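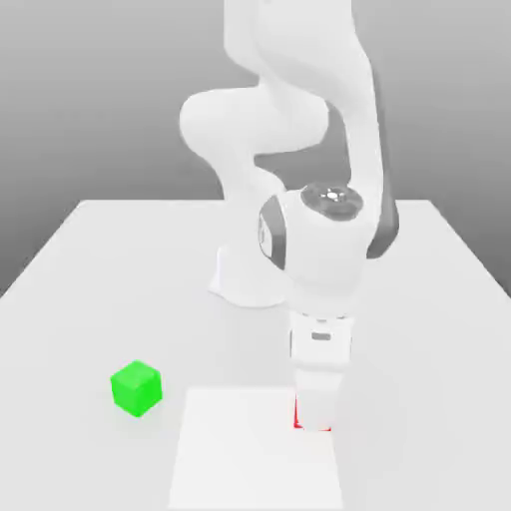
Tampo cinza-claro com marcas de água que não saem

Jhonatan Henao
Mudei em novembro para um apartamento com bancada de cozinha cinza-claro, acabamento fosco, da linha Skorkden. Não sei dizer o material exato, o proprietário só me passou o nome da linha. Perto da torneira ficaram umas manchas esbranquiçadas em forma de anel. Já passei detergente neutro e esponja macia, e depois álcool. Com o álcool parece que some, mas quando seca volta tudo igual. A água daqui é bem dura. Posso usar vinagre ou corro o risco de estragar? Moro de aluguel e não queria perder a caução.

Ayten Akyol
Se some quando está molhado e volta quando seca, pelo que você conta é calcário. Antes do vinagre, descubra o material. Mármore e pedra calcária não podem levar ácido nenhum, nem limão, e em superfície de cimento também não se usa. Se for laminado ou quartzo, em geral aguenta vinagre bem diluído por pouco tempo, mas confira o manual do fabricante.

O que eu faria, com o material confirmado:
Misture uma parte de vinagre branco com cinco de água.
Teste num canto escondido, atrás do escorredor por exemplo, e espere secar por completo.
Se o canto ficou igual ao resto, encoste um pano úmido com a mistura na mancha por 2 minutos.
Enxágue com água limpa duas vezes e seque com pano de microfibra.

Repita outro dia se precisar – melhor do que deixar mais tempo de uma vez. Não use palha de aço nem pasta abrasiva. No fosco, o lugar esfregado fica brilhando e isso não tem volta. E nunca misture vinagre com água sanitária.

Ezekiel Dvorak
Aqui em casa eu só seco a bancada toda noite e acabou o problema. O produto da Golside é caro e não vi diferença.

Rochelle Fitzsimmons
Concordo com a Ayten sobre o teste no canto. Só acrescento que, sendo aluguel, eu escreveria ao proprietário perguntando o material e guardaria a resposta. Tive uma bancada parecida e me cobraram 303 pelo polimento de um pedaço pequeno, e a troca inteira sairia por uns 700. Se as marcas já estavam lá quando você entrou, veja se constam no laudo de vistoria.

Jhonatan Henao
Obrigado a todos. Mandei mensagem para ele na terça, estou esperando resposta. Por enquanto vou só secando.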